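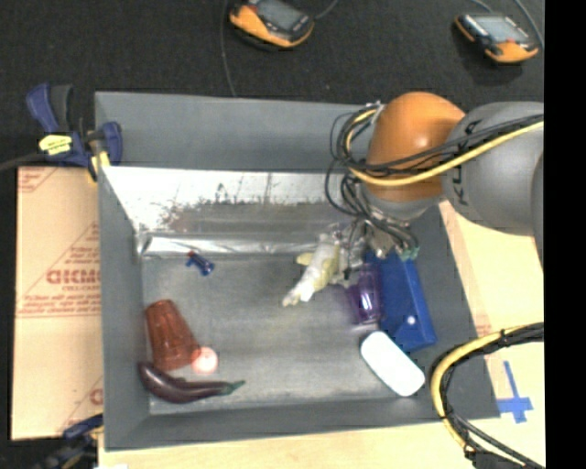 A gray bin on a wooden table.

Tulldale Reuse Center to Accept Household Goods Year-Round

TULLDALE, 27 Oct 2018 - The Cluda Foundation will keep its Tulldale reuse center open through the winter for the first time, the foundation announced today. The center, on Barbieri Street, has closed at the end of fall in each of its first two years.

Residents dropped off 2267 items this season, compared with 800 the year before. Kitchenware, lamps and small furniture made up most of the donations. Nearly all were passed on to local households or sold in the center's shop.

"People kept asking where to take things once we shut for the season," said Bushra Talpur, director of the center. "Many of them move in winter, and they don't have room to store a table until spring. Now they can bring it in."

Winter hours begin in December. The drop-off counter will be open from 10 a.m. to 4 p.m., and the shop will close an hour later. Donations should be clean and in working order. The center does not accept mattresses, paint, tires or large appliances. Items left outside after hours will not be taken in.

The foundation has also signed a lease on a second storage space in the Cuvau Building, next to the center. It will be used for furniture waiting for pickup. Residents who cannot transport large pieces may request a home collection at the front desk. There is no charge for collection within town limits.

Shop prices will stay the same. Proceeds go toward rent and the center's repair classes, which resume after the holidays.

Media contact: Bushra Talpur, Tulldale Reuse Center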